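Tellcombe Asks Its Lunch Crowd to Clear the Table, Provides Table

Katsaros opens a shared lunchroom in December, with real forks and one rule

TELLCOMBE – Katsaros, the company that runs the Tellcombe shared office building, will open a new ground floor lunchroom this December. It will seat people, hold food, and be stocked with metal silverware that the company would very much like to see again.

The lunchroom replaces the old vending corner, which offered 2 kinds of crackers and a view of the parking lot. Tenants were surveyed last spring about what they wanted instead. A total of 297 people answered. The most popular request was a place to eat lunch. The second most popular was that other people stop leaving bowls in the sink, a view held strongly by people from every floor, including, the company suspects, the ones leaving the bowls.

"We read all 297 answers, and some of them were long," said Heather Tamihana, building manager at Tellcombe. "One was mostly about a spoon. I took it seriously. We now have a lot of spoons."

The plan is simple enough to fit on a card, and will in fact be printed on one. Diners pick up a bowl, a fork and a spoon on the way in. They eat. They carry the bowl, the fork and the spoon to the return counter on the way out. The walk from the farthest seat takes nine steps, as measured by Tamihana, who describes her stride as average.

Furniture has been kept plain. Jirkosska, the local supplier hired to fit out the room, was asked for tables that wipe clean and don't wobble, and for bowls in a color that is hard to overlook. The second request came from experience. The building's earlier dishes were gray, and had a way of blending into desks, windowsills and, in one case, a filing cabinet for most of a winter.
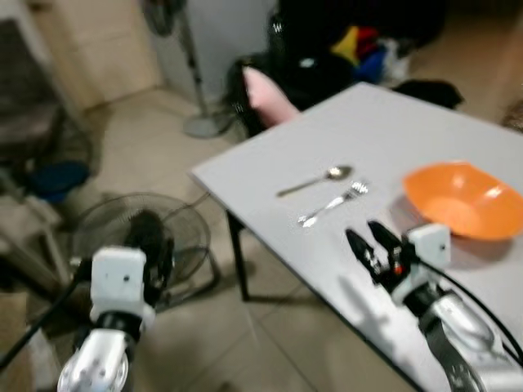 A spoon, a fork and an orange bowl on a white tabletop, over beige floor tile.

The bowls are plastic, wide and shallow, which suits soup about as well as it suits salad. Anyone who prefers a deeper bowl is welcome to bring one from home and take it back there. Knives will be kept at the serving counter and handed out on request, after a short trial in which most of them were borrowed for opening boxes.

Food will come from Clostance, the cafe two doors down, which will bring over a hot dish, a cold dish and something with noodles each working day from 11:30 a.m. until it runs out. Tenants may also bring their own lunch. Fish may be reheated before noon only. This rule was not in the survey in so many words, but it was there in spirit.

Katsaros has bought 3,000 pieces of silverware for the room and its storage closet, a number the company admits is high for a building this size.

"People told me that was too many forks," said Tamihana. "Those people have never bought forks for an office."

For the first month, staff will count the silverware at closing time and post the result by the door. There are no prizes and no penalties. Any forks found in desk drawers may be returned quietly at any hour through a slot beside the return counter, which was built for trays but is wide enough for a guilty conscience.

The room will be open to all Tellcombe tenants and their guests from 7 a.m. to 6 p.m. on working days. Clostance will serve free coffee on opening day while tenants look the place over, and Tamihana will be on hand to answer questions about the chairs.

About Katsaros
Katsaros manages shared office buildings for small firms. It looks after the heat, the lights, the elevators and now the soup.

Media contact
Heather Tamihana, Building Manager, Tellcombe
Visits to the lunchroom can be arranged at the front desk. Please return your fork.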